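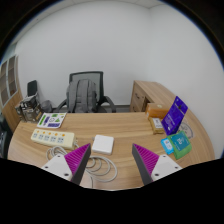
15 Dec 2024

I finally did something about the desk in the back room. We moved to Tatlow in April and the desk has worked as a dumping spot ever since, mostly for cords. Haris kept his chargers there, I kept mine there, and neither of us could say which was which.

I started Saturday after lunch by taking everything off and wiping the wood down with a damp cloth. Then I sorted the cords on the floor. Anything that fit something we still own went in one pile. The rest went in a grocery bag for the electronics recycling at the Minhas depot, which is open until 2 on Saturdays. I got there with a few minutes to spare.

The power strip stays. It's the long cream-coloured one with the orange switches, and I like that each outlet can be turned off by itself. Its own cable is far longer than we need, so I coil the slack and keep it in front of the strip. I looked at a cable box at the hardware store but they wanted 30 dollars for it, and a couple of twist ties do the same job.

The small white box is staying on the desk too, in easy reach. It kept getting buried under envelopes before.

I haven't decided about the wall. Marisol thinks a shelf would look good over the desk. I'd like to leave it plain for the winter and see if it bothers me. The grey is fine once the lamp is on.

Next weekend is the filing drawer. Faisal is coming by on the 21st to pick up his old printer, so I need to clear a path to the closet before then.

Anum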